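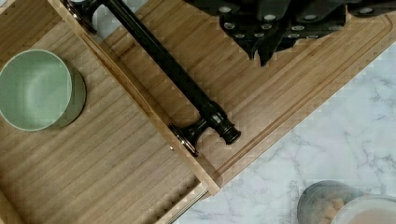
Drawer box from the pull side: slatted floor, green bowl, cutting board alongside.

Aug 7, 2018
Workshop notebook, bamboo storage, kitchen trial

Drawer box no. 2 is out of the clamps and on a real kitchen counter, and I am so pleased with it! The slatted floor was the bit I fretted over all week. I had the spacing too wide on the first box and a teaspoon could lie down in the gaps, so this time I cut the grooves narrow and kept every strip the same width. It looks lovely with a round bowl sitting on it, and crumbs should knock out if you tip the whole thing over the sink (to be tested with actual toast).

Pull is the black pipe style from Janevski. It's a lot of handle for a small drawer, I know, but I love it against the light bamboo. Two posts, bolted through the front. The ringed end cap sticks out past the lower post, so check it clears whatever is next door before picking a spot. Drilled pilot holes first this time. No splits.

Sanding: went up to 600 by hand on the top edges of the walls. Probably more than anyone needs, but run a finger along there and you'll see why I kept going. Still one sharp arris I want to ease a little.

Finish: Gumo oil, batch 707, wiped on thin. Same batch for anything else in this set please, the newer can dries more yellow. Put the leftover in the jar on the paint shelf at Prumavthorpe and write the number on the lid.

Tried the box with the cutting board laid flat in front of it, to see them as a pair.
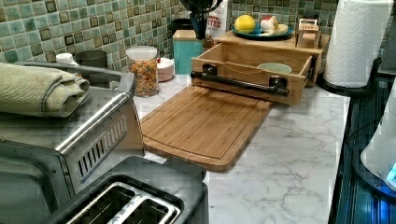 On the marble-look counter with the board in front. Toaster oven at left, green tile behind.

Very happy with the color! The honey stripes in the board are warmer than I expected next to the sea green and brown of the tile, and the bowl picks up the green again. The folded towel on the toaster oven is nearly the same sage, so there's a whole set of greens going if we want to build on it for the Gollow order.

Less good: depth. A counter with a toaster oven and a toaster on it doesn't leave much to spare, and with the board lying in front of the box you'd want to shift it to chop anything. A slot down the outside of the box to stand the board on edge would fix that. Have sketched it on the back of the cut list. Would need a thicker side wall, or a second thin one.

To do
- ease that edge, re-oil the spot
- toast crumb test
- mock up the board slot in scrap before touching good bamboo
- ask Janevski if the pull comes a size shorter
- felt dots for the underside, stone counters scratch everything
- second coat on box no. 1, still want it done before November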